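The Perkus drawer organiser, reviewed by someone with a very bad drawer
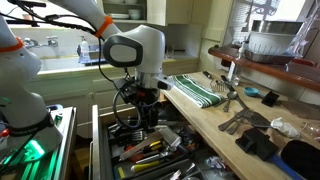 I should say at the start that I did not want a drawer organiser. I wanted a potato peeler, at six in the evening, with the water coming up to the boil, and I wanted it for long enough that Ayanda Makhubela, who was round for supper, went home and fetched hers. She lives four doors down. The following morning I ordered the Perkus.

It's an expanding tray in grey plastic with loose dividers you slot in where you please, and it cost slightly more than the peeler, the potatoes and the supper put together. The box says it will "restore calm". I've had it since November.

A word about the drawer. It's the deep wooden one beside the worktop, and over the years it has become the place where kitchen things and shed things meet. Screwdrivers live with the box grater. Anything with a red handle ends up in there sooner or later, whatever it's for. The house was built in 1885 and I sometimes suspect the lower layers are original.

The first job is emptying it, which the instructions cover in one cheerful line. Allow an afternoon. You'll want a clear run of worktop and a tea towel you don't mind dirtying, and you'll want to give up early on the idea of neat piles. Forks turn up that don't match any other forks you own. I found a measuring scoop from a tub of something I've no memory of eating, and 26 of those plastic bag clips, a number I know only because I threaded them on a string in a temper.

Then the tray. The expanding part is good. It slides out smoothly, grips the sides of the drawer and hasn't crept inwards since, unlike the Langlois one I had in the old flat, which drifted towards the back until it could only be reached with tongs. The tongs were in it. The plastic wipes clean and hasn't picked up the smell of garlic press. Full marks there.

The dividers are where Perkus and I part company. They click into notches, and the notches are set for the cutlery of some tidy family with small hands. Teaspoons, lovely. Dinner forks, very nice. A slotted spatula will go in on the diagonal if you give it two compartments and your blessing. A whisk will not go in at all, or rather it goes in and the drawer then won't shut, and you stand there jiggling it like a burglar. Mine has gone to live in a jug.

Box graters are beyond the tray entirely. So is any knife longer than your hand, though long blades shouldn't be rattling about in a drawer in the first place and I've bought a wall rack for those (Gramton, perfectly fine, went up squint, my fault). The grater now stands in the space behind the tray, which Perkus calls the "bonus zone" and I call the rest of the drawer.

My sister-in-law, Hjørdis Lie, keeps an immaculate kitchen and swears by the Odico version, with taller sides and one long channel down the edge for awkward things. I've had a go with hers and she's right, annoyingly. It takes a rolling pin. It also costs a good deal more and doesn't expand, so you have to measure your drawer, and my drawer is about 300 millimetres wide at the front and something else at the back.

On the matter of screwdrivers. The leaflet suggests moving "non-kitchen items" to a more suitable home. I tried. The yellow and black one went out to the shed, and within a week the pan handle had worked loose and I was crossing wet grass in my socks. It's back in with the spoons. I gave it a compartment of its own, between the peeler and the skewers, and of all the things in there it is the one that gets put back properly.

So, the verdict. If your drawer holds cutlery, buy it, though you could probably manage without. If your drawer is like mine, it'll sort the front half and leave you to your conscience over the rest. It's sturdy, it stays put and I can now find the peeler in under a minute.

Three stars. I'd have gone to four if the whisk fitted.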